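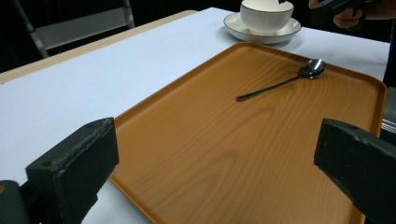 berenice_z
Recording tips wanted, tea service task, handheld grippers

So I'm on my second week of teaching a tea service task by hand and I need somebody to tell me whether I'm doing this the dumb way. The job sounds tiny: pick up the teaspoon, get it over to the cup, then deal with the tray. I can do it in my sleep with my actual fingers. With a gripper in my fist it's a whole different thing! The teaspoon lies on the tray with its bowl toward the far rim, and the handle is so thin that if I come in even slightly crooked I just push it along the fake wood grain like a hockey puck. I'm using the Zamadard training scripts and I have 732 demos saved so far. The policy gets to the spoon fine and then dithers. Hovers, backs off, hovers again. Is it my demos, or do I need more of them? I've been keeping every clean take and throwing out anything with a fumble in it.

palacios_r
Don't throw out the fumbles! That's your dithering right there, I'd bet money on it. If every demo is a perfect grab, the policy has never been shown what to do when it's a finger's width off. Keep the ones where you miss, back up a little and get it on the second go. Dump the ones where you drop the spoon on the floor and say a bad word, sure.

isauro_b
Gonna disagree with Refugio here. Fumbles are fine if they're all fumbled the same way, and nobody's are. I had a set on Bindance last March with plenty of "natural recoveries" in it and what the thing learned was how to hesitate. I'd cut them all and slow down instead. Also, how do you start each take? If half of them begin with the gripper parked over the spoon and half begin from way back by your hip, that matters more than the count does.

berenice_z
Uh. They begin wherever my arm happens to be, lol. Is that bad?

isauro_b
Yes, a little! You do want different starting spots, but you want to choose them. Pick a few, write them down, rotate.

palacios_r
He's right about the starts and wrong about the fumbles. We have had this argument before — he has not moved an inch.

nchavez
Jumping in because I did nearly this same job, cup and saucer and all, and the tray gave me more grief than the spoon did. The rim is low, and a chunky finger wants to come down on top of it instead of going outside it. When I got sloppy I'd have one finger beside the tray and the other one hovering over the middle of it, and then I'd close, and of course it just scooted. Look at your own takes from right before the squeeze. If your fingers aren't doing the same thing every time, neither will the robot. I ended up writing myself a card and taping it to the wall, and I'll paste it if anyone wants it.

berenice_z
Paste it please!! Here's one of mine from the tray part, so you can tell me off properly. Spoon's already in the cup in this one. 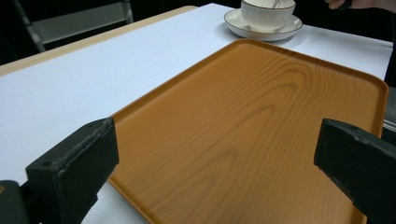

NCHAVEZ'S CARD (copy it, change it, whatever)

1. Put everything back by hand before each take. Shift the tray a little every time and turn it a little every few times.
2. Start from one of four spots. Say the number out loud when you start.
3. Wait one full breath before moving. The scripts trim the front of the clip, and if you're already moving you lose the approach.
4. Spoon: come in across the handle, never along it. Close slowly. Pause. Lift.
5. Let go of the spoon only after it's resting on something.
6. Tray: line up the first finger, then the second, then stop and look before closing.
7. If it goes wrong, finish the motion anyway and mark the take. Sort them later, when you're not annoyed.
8. Quit after 13 takes and shake your hands out.

nchavez
And on yours, Berenice — right finger is over the tray and left one is off the outside of the rim. If you closed from there that's my old mistake exactly. If you were still on the way in, ignore me.

berenice_z
Still on the way in, I think? I'd have to look at the clip. But I believe you that I've got some bad ones, I can feel it when I do it. Number 8 is hard for me, I get on a roll and want to keep going.

isauro_b
Number 8 is the most important one on there. Your late takes will be faster and messier than your early ones and you won't notice. Plot the length of each take against its number and you'll see it slide. Mine did.

noemi_figueroa
Other Noemí here, hello. Can I put in a word for remote control? I moved our kitchen tasks over to leader arms this spring and I'm not going back. You feel the actual joints run out of reach while you're recording. With handhelds you can do a lovely smooth twist that the real arm simply can't do, and you don't find out until you play it back. I had a folder called Herar with 1,618 handheld takes in it and a painful number of them were wrists no robot has.

palacios_r
Counterpoint: I'm so slow on leader arms that I'd be recording until I retire. Handhelds for quantity, then check reach in software and toss what doesn't fit. For a teaspoon I want my own hand near the thing anyway.

noemi_figueroa
Fair, the teaspoon was miserable on ours. I'd still record one small batch by remote just to learn which poses to stay away from. It changed how I hold the handhelds too.

berenice_z
Okay that's a cheap experiment, I could do that. The arm we've got is the old Roman one, it's stiff but it works. Another thing, I'm going to try both hands for the tray. One on each side, fingers pointing in at it. Anybody got opinions about that before I burn a day on it?

nchavez
Two hands is so much better for a flat wide thing, do it. Keep your elbows out and mind your cables, they drag at your wrists and it shows up in the motion as a weird little drift. And get a head view as well as the two wrist views. Up close the wrist cameras see mostly tray, and you'll want something that knows where both grippers are at once. 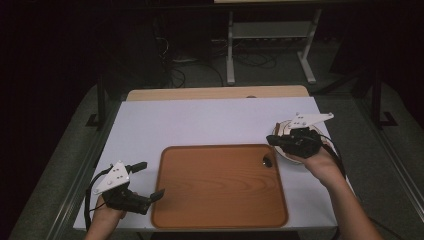 berenice_z
Do both hands have to close at the same moment, or can one go first?

nchavez
One can go first, as long as it's the same one every time. I close left, then right, and I hold for a beat before lifting so the lift starts from a standstill.

isauro_b
I close both together, for the record. Left first turned the tray a few degrees on me.

nchavez
Then you're closing too hard, Isauro.

isauro_b
Could be! Could also be a slippery tray.

palacios_r
Berenice, before you redo the whole set, try this. Leave your clean takes alone, record a small batch of misses with recoveries using the starting spots off that card, and train once with them and once without. Then you can tell one of us we're wrong.

berenice_z
Deal. I'll do the spoon comparison first and leave the two-handed tray for after. I'm posting the results in this thread even if they're embarrassing.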